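Notebook, teaching lab
Mar 13, 2021

Spent the morning on the grading scheme for the intro lab course, the one that gets the 300-level transfers as well as the first years. Current split puts too much on the written report and hardly anything on the notebook, and the students have worked that out. They write the report the night before and fill in the notebook afterward to match.

Draft two, for the fall:
notebook checks, unannounced, graded the same day
short report, 2 pages at most, one figure
one oral walkthrough per pair, ten minutes

Enrollment cap is 32 per section. Ten minutes a pair comes to 160 minutes of walkthroughs for a full section, so it won't fit in one lab period. Could spread it over two weeks and let the other pairs get on with data analysis. Need to ask the Lungu building office whether the side room is free in those slots.
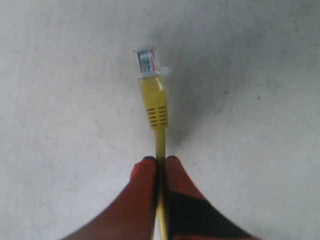 The oral part is where I expect pushback. Last year's pilot was voluntary, and the people who signed up were the ones who would have done well anyway, so I can't say much from it. What I did notice is that I learned more about what a pair understood in the first three minutes than from the whole report. Grading it fairly is another matter. I want a one-page sheet with four boxes, filled in while they talk, and a copy handed to them at the door.

Read through the 137 comments from the end-of-term survey again. Sorted them by hand this time. Biggest pile by far is slow feedback. Second is unclear instructions for the first two labs, mostly the Jurine handout, which still refers to a form we dropped. Fix that before anything else – it's an hour's work and I have put it off since July.

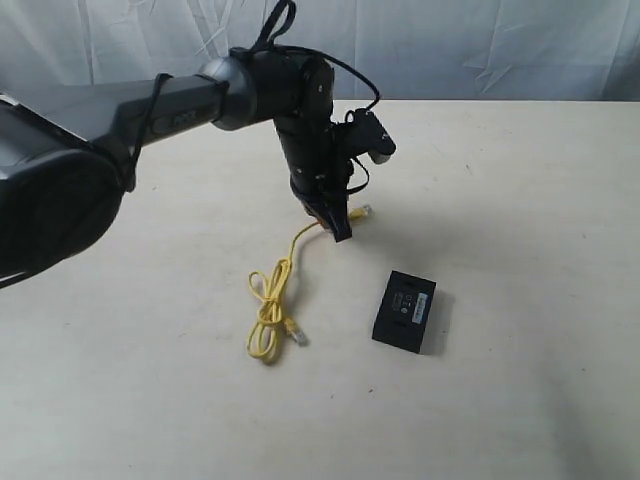

Silviu Buzatu read the draft over lunch and wrote back that same-day grading will hold for three weeks and then collapse, as it did in the Varnberg course. He would grade a third of the notebooks each week, picked at random, and promise those back by the next morning. He also thinks four boxes is one too many and that "presentation" should go.

He's probably right about the rotation. Everyone still has to keep the notebook current, and the load on the TAs drops to something they can do. Keeping the fourth box for now, but renaming it "answers to questions."

Moved the late policy to the front page of the Domivlow template. Wording still clumsy.
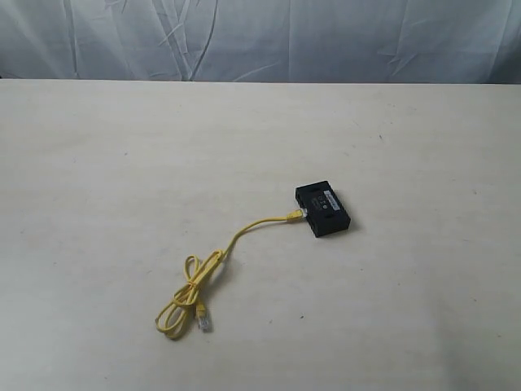

To do
Rewrite Jurine handout, take out the old form
Side room: ask for both weeks
Send draft three to Silviu with the rotation written in
Try the oral sheet on one pair before the end of term
Check with the TAs about next-morning returns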